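Cada vez que un fabricante presenta una mano nueva me toca leer la misma promesa: agarra como nosotros. La última es la de Surnimix, cinco páginas de folleto y una cifra en letra grande, 400 agarres seguidos sin fallo. ¿Agarres de qué? De cubos de espuma, según la nota al pie de la página cuatro.

La ropa es otra cosa. Una camiseta no tiene forma hasta que alguien se la da, y pierde la que tenía en cuanto la sueltas.

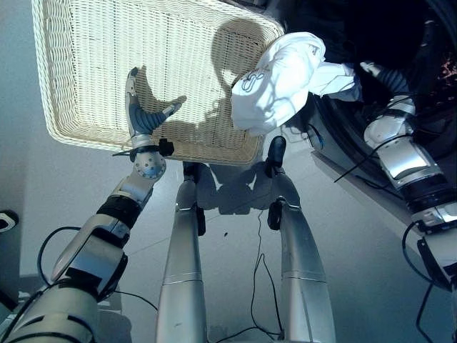 Florlow, marzo – La mano derecha tiene la prenda blanca hecha un ovillo junto a la cesta de mimbre; la izquierda, abierta, no sujeta nada. En una tabla comparativa eso puntúa como agarre conseguido. Yo todavía no sé qué mide.

Kasprzak defiende sus dedos acanalados y Brakix su controlador, con casi 227 ajustes de fuerza. Me parece muy bien. Pero ninguno de los 2 publica cuántas prendas quedan extendidas, que es lo que pregunta cualquier lavandería antes de firmar – y lo que preguntaría yo.

Mientras tanto, sigo doblando a mano.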